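Barometer drift and a cheap correction

I have kept a pressure log at the house in Kinholm since July. The instrument is an aneroid barometer with a brass bezel, bought second-hand from a clock repairer in Bultberg. It reads low. At first I put this down to altitude, which I had set from a walking map, but the error was not constant and altitude does not vary.

The dial is marked in hectopascals from 940 upwards. A reading of 986 on the aneroid during the last deep low did not agree with the digital sensor in the hall, and the gap between them closed again as the pressure rose. That points to the linkage and not to the zero screw. The zero screw moves the whole scale by the same amount. The linkage changes the length of each step.

I took 23 paired readings, morning and evening, and plotted one instrument against the other. The points fall on a straight line with a slope slightly under one. Two outliers came from evenings when I forgot to tap the glass.

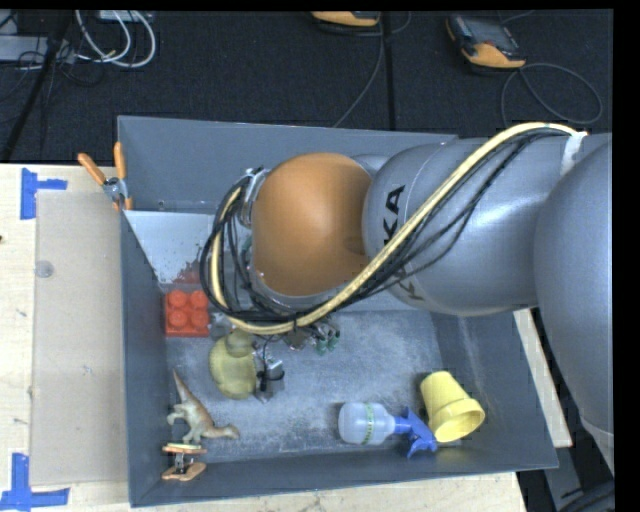

Should the barometer be tapped before every reading?

Once, lightly, with a fingertip. Friction in the pivots holds the needle back by a small amount and a tap releases it. A second tap adds nothing, and hard tapping wears the chain.

Adjusting the linkage means opening the case, and Savita Tyagi, who repaired my last one, advised against it unless I was prepared to lose the afternoon. I have left it shut. A correction table is taped to the wall beside the dial – five rows, one for each band of the scale – and I apply it when I write up the log.

Temperature is the remaining item. The hall is cold in the mornings and the aneroid is only partly compensated. I will move both instruments to the back room and repeat the readings there before I alter the table.

Comments

Rostyslav Savchuk
Which sensor are you using as the reference? Mine drifted after its first winter.

Hannelore Danzer
I had the same slope problem with my father's ship's barometer. Left it alone, like you.

Tamara Melnychuk
Could you post the table? Five bands seems coarse at the low end.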